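Two grippers, one bedroom, and a lot of springs

April 14, 2020

I promised in my last post that I would write up the grippers properly, and then I didn't, and then a few of you wrote in to ask whether I had given up. I haven't! I have been at it most evenings and a good part of every weekend, and the only reason it's gone quiet on this page is that when I finally put the screwdriver down I want my supper and my bed, and typing comes a poor third. So pour yourself something and settle in, as this will be a long one.

For anyone who is new, I have been building a pair of grippers that you hold in your hand and squeeze, like a very over-engineered pair of kitchen tongs. The plan (the grand plan, I should say) is that one day the same working end will go on an arm on a bench and do a bit of household work by itself. Before spending any money on an arm I wanted to know whether the hand was any use, and the cheapest way of finding that out is to do the jobs with the thing in your own fist and see where it annoys you. It has annoyed me in a great many places.

I started all this at Halvorsen, which for those not from Gullport is the shared workshop down past the old ferry sheds. It has a proper bench vice, a pillar drill with a guard that squeaks, and the best light of any room I've ever worked in. It has been shut for a while now, as everything has, so I brought what I could home in two crates and have been working on whatever flat surface I can get to first. The kitchen table is out of the question after the business with the soldering iron and the place mat. The ironing board is a better bench than you'd think, provided you don't lean on it.

The springs first, then. The first return spring I fitted was one I had lying in a jar, and it was far too strong. It was lovely for about ten minutes, all snap and confidence, and then my thumb began to ache in a way I could still feel the next morning when I picked up the kettle. I swapped it for a softer one and went too far the other way, so that the fingers closed nicely and opened when they felt like it. In the end I wrote down what I had tried on the back of an envelope, laid the springs out in order from stiffest to limpest, and picked from the middle, which I could have done on the first evening if I'd been less pleased with my jar. The one I've settled on lets me hold something for the length of a radio programme and still write my name afterwards.

The slides took longer. The fingers have to stay level with each other all the way in and all the way out, and if one side drags even slightly they meet at a slant, and then they'll grip a block of wood quite happily and drop a handkerchief every time. I chased this for days. I cleaned everything, I oiled everything, I took the oil off again when it started collecting fluff, and I was on the point of writing a very rude post about it when I noticed that I had done one screw up much harder than its neighbour. A quarter turn back and the whole thing ran like butter. I was so happy I opened and closed it all through the shipping forecast.

I have learned to do the screws up a little at a time, going back and forth from side to side, and to check the movement after each go. It's slow and dull and I recommend it.

The Cedov boards came in the same week, in a box big enough for a pair of boots. Cedov is the little kit I've been using to read the buttons and keep a note of how far open the fingers are, and I'll say this for it, the instructions are friendly. They are also written for somebody with much smaller hands. The plug that joins the board to the button lead is a fiddly beast that goes in one way round and feels as if it goes in both, and I had it upside down on the second gripper for an entire Sunday. No harm done, luckily. I now put a dab of nail varnish on one side of every plug before I do anything else with it, and on the side of the socket that it matches, and I haven't got one wrong from that day to this.

While I was about it I shortened the leads. I'd left them generous, thinking I might want to move things about later, and all that spare wire had to be stuffed into the housing like a jumper into an overfull suitcase. It closed, with a knee on it. It didn't like closing, and one of the wires had a nasty flat place in it when I opened it up again. So everything is cut to length now with just enough slack to lift the lid and look in, and I can shut it with my fingertips.

Then there is the notebook side of things, which I've taken to calling Drandislow after the heading on an old ledger I found in a charity shop and have been using for my notes. Everything goes into Drandislow. What I tried to pick up, which spring was in, what the fingers were doing when I lost it, how cross I was. I tried keeping it on the computer and found that I simply didn't, whereas a fat old book with a pencil on a string gets written in. The computer gets the readings from the boards and the ledger gets the grumbling, and between them I can usually work out what went wrong on a given evening.

Some of what's in there, in case it saves one of you the trouble. Tea towels are easy. Socks are easy to pick up and very hard to pair. A pillowcase wants both hands and a good deal of patience. Buttons are a menace, as the fingers will catch the edge of one and let you think you've got hold of the shirt. Anything with a thick hem is a pleasure, and anything silky had me muttering. The gap in the middle of each finger, which I was in two minds about when I drew it, gives them a bit of bend, and I think (I'm not sure yet) that it helps with thin cloth. I want to try a solid pair against them before I say so with any confidence.

The other lesson is about working with the pair together. With a single gripper I was always reaching over with my free hand to help, without noticing, and so I got a very rosy idea of how clever it was. The day the second one was finished I had a gripper in each hand and no spare fingers to cheat with, and a job I'd been doing in no time at all took me most of a cup of tea. You find yourself wanting to smooth things flat and having nothing to smooth them with. I've been using the side of the closed fingers for that, a sort of sweeping motion, and it's coming along. It does make you respect your own hands, doing this. I keep looking at mine.

Still to do: a softer edge on the handle where it rubs the base of my thumb, a better place for the lead to come out, and some way of telling by feel when the fingers have closed on cloth and when they've only closed on each other. If anyone reading has managed that last one cheaply I would dearly love to hear about it. I've had a suggestion involving a bit of bicycle inner tube, and I mean to try it as soon as I can find the inner tube.

Folding is the job I wanted these for from the very beginning, long before I'd cut or drilled anything, and so folding is what I've moved on to at last, up on the bed with the window for light. I was worried about the covers rucking up under the cloth every time I pulled, but the bamboo mat gives a nice firm surface to work on, and the little tiles are handy for judging whether an edge is straight. Dark things are slow going, I find, as I can't easily see where one layer stops and the next begins, so for the black one I've been coming in low at the edge and closing the yellow fingers on it gently before I try to take it anywhere, with the second gripper held ready on the other side. The jeans and the floral one can stay in their pile for now, with the pink folded on top. I'll do another hour on hems tomorrow and write it all down in the ledger, and if the inner tube turns up you'll hear about that as well.
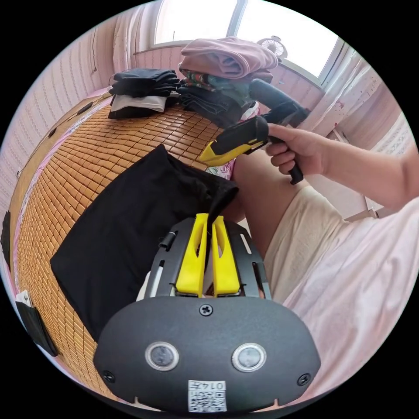
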